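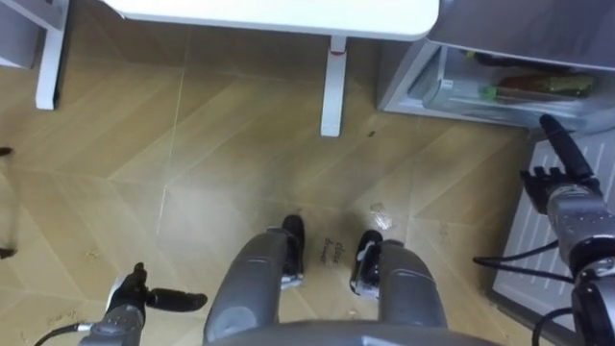 Spent the morning sorting out the small fridge next to the white table. Posting what I did in case anyone else has one of these and keeps putting it off.

First thing was the food. I took everything off the shelves and checked the dates. Two jars from March went out. The Benkirane harissa was still good, so it stayed.

The shelves lift out if you tilt the front edge up. I washed mine in the sink with dish soap and lukewarm water. Don't run hot water over cold plastic. My last set cracked that way and the replacement from Gelex took three weeks.

Wiped the inside with baking soda and water, two spoonfuls to a quart. Dried it with an old dish towel. The door seal took longer than the rest of it. Crumbs get down in the folds and an old toothbrush is the best thing I've found for that.

Freezer drawer next. It has ridged sides and every ridge holds frost. Meirion Kneath told me to stop scraping at it with a butter knife and let it thaw on a towel. Did that. Went and answered mail.

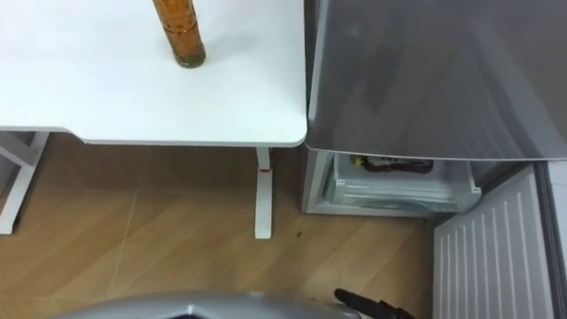

How often should a freezer drawer be cleaned? Twice a year is enough for most homes, plus any time something leaks or the frost gets thick enough to make the drawer stick.

Mine was sticking. I'd been shoving it shut with my knee all spring. Once the runners were clear it went in with one hand.

If a drawer is past saving, check prices before you order. Sosteck wanted 1,351 for the drawer and the runners together, shipping not included. Festden had the drawer alone for 990. I didn't need either one in the end but I wrote both down on the card inside the cupboard.

Brunello Marchetti asked what I do with drinks while the fridge is empty. They go on the floor of the hallway where it's cool, and the milk goes in a cooler bag with ice. Tea can sit out for an hour.
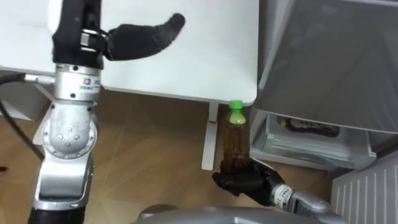
Bottle of something brown, likely tea, green cap, by the table leg.

Put things back by how often I reach for them. Drinks in front, sauces behind, vegetables low. Leftovers get a strip of masking tape with the day on it.

Last job was the floor around the fridge. Swept, then a damp mop, wrung out well. Pale marks on wood floors come up with a little white vinegar if you catch them early. Old ones mostly don't.

Still have to do the seal on the big fridge in the garage. That one can wait until I find another toothbrush.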